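Projects > Samerard > Cells > Fodley > README

Overview Setup Care Data Changelog

# Fodley: the toy kitchen cell

Welcome, and thanks for taking an interest in our little kitchen! Fodley is the cell we use for block and bowl tasks in the Samerard set, and this file covers how we set it up and keep it healthy. The data itself (313 episodes as of Apr 27, 2020) is described in the Notden card one folder over, so I'll stick to the hardware, which I could happily natter on about all day.

## Before you start

- Home the arm well away from the range hood. The chimney is taller than you'd think, and the elbow will find it.
- Check the cable loop. It wants enough slack for a full wrist turn, but if it droops onto the counter it'll drag things along with it.
- Run `fodley_check` with the fingers empty, then open and close the gripper 16 times. Listen for clicking (a servo horn screw working loose, usually).
- Put the pot back on the larger burner – the start poses assume it's there.

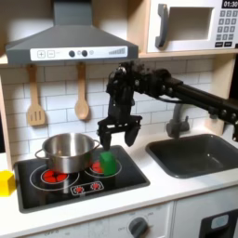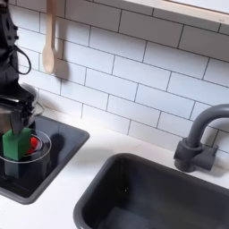
Gripper over the green block on the burner (first) and holding it at the clear bowl (second).

## Looking after it

Every 9 sessions we go over the bracket screws with a hex key, snug but never gorilla tight. Wipe the fingertips with a barely damp cloth and leave them to dry properly. The foam blocks do wear, poor things, so swap any that have lost their corners and write the colour in the log.

If the gripper starts closing off-centre, redo the finger zero before you touch the camera calibration. I lost most of July to doing it the other way round. The Ardeleanu notes have the full procedure, and step 4 is the one people skip.

## Contact

Questions, fixes and favourite hex keys to Ravindran Marar. I'm generally slow but cheerful in reply.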